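# Teaching a two-arm robot to fold shirts: bench tips 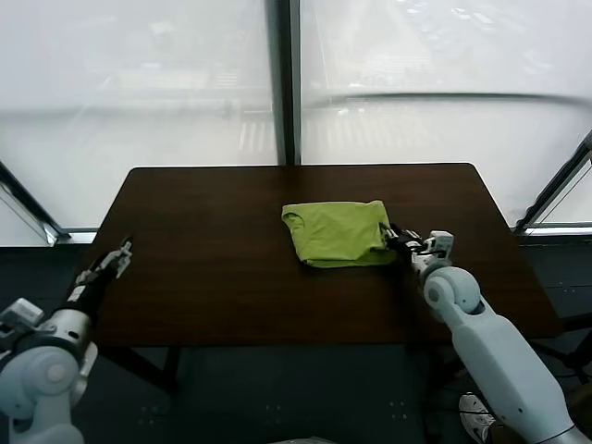

Most failed folding demos come from the setup, so fix the table and the light before touching the controls. Use one table, keep it at one height, and mark the floor where the legs go. Fabric color should stand well apart from the tabletop. A lime-green garment on dark brown wood is easy to pick out even with full daylight coming through the windows behind the table, though a polished top will still throw a soft reflection. If the reflection falls on the folding area, turn the table or record at a different hour. We record before 10 a.m. at Prestow and get fewer unusable takes.

## Before recording

- Wash new shirts once. Sizing in the fabric makes it spring back out of a fold.
- Clear the tabletop completely.
- Open and close both grippers five times and watch for lag between your hand and the fingers.
- Start every take with the arms in the same rest pose. Tape a card with the pose number to the operator's station.
- Check that the operator can see the far edge of the table without leaning.

## Driving the arms

Go slower than feels natural. Cloth lags behind the fingers, and a fast pull drags the whole shirt.

Pinch the edge of the fabric, 17 mm in. Less than that and it slips on the lift; more and the fingers bunch up the layer underneath. To square up a finished bundle, press or pinch one side at a time and hold the idle gripper up and clear of the cloth. An idle gripper left low will snag a sleeve sooner or later.

Pause for one second after each fold. The pause gives a clean point to cut the recording and lets the fabric settle.

Do not correct a bad grasp in mid-air. Set the cloth down, open, and grasp again. The re-grasp is useful data. Waving the shirt until it hangs right is not.

## Guiding by hand

With the motors slack, you can move the arms directly. Hold the forearm, never the fingers, and stay out of the head camera's view as far as you can. Hand guiding is good for the first reach and poor for the pinch - the operator's own grip pressure never gets into the log. We use it for rest poses only.

## Keeping and discarding takes

The Plustidham set had 778 takes after the first month. Of a check batch of 80, we kept 62. The rest went for these reasons:

- shirt started off center by more than a hand's width
- operator changed the fold order
- gripper closed on two layers
- recording stopped before the arms returned to rest

Label the garment type and fold order in the Flidby sheet right after each take. The Rawat controller writes its own time stamps, but it does not know a T-shirt from a dish towel.

Swap operators every 80 takes. Tired hands cut corners on the last fold first.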